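PEKBRIDGE – A home-robot developer said in March that its software can now pick up and move common kitchen items, but that a full round of chores is still out of reach.

Dreris has spent the past year training a robot arm on bowls, baskets and small appliances. Much of the practice takes place in computer simulation before the software is moved to a real arm. In the latest round of 200 tries, the arm put an item where it was told 37 times without help.

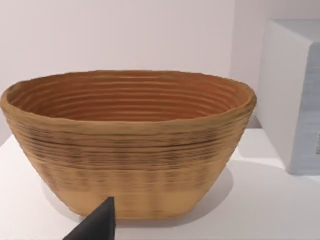 Can a robot clear a kitchen counter yet?

Single items are possible on a good run, but a counter full of mixed things still needs a person close by.

Abbas Daneshvar, who leads the work, said open containers cause the most trouble. The arm has to choose between gripping the rim and closing on the sides, and a soft wall can bend – or slip – under the fingers.

Speed is another limit. A single pickup can take 90 seconds, Daneshvar said. Dreris plans to place test arms in 3 homes next, with staff present.

The company has not set a price.

Comments (3)

gellum_fan
90 seconds for one bowl? My kids are faster, barely.

Trajkovski
Would like to see it load a dishwasher.

pb_reader
What happens if it drops something hot?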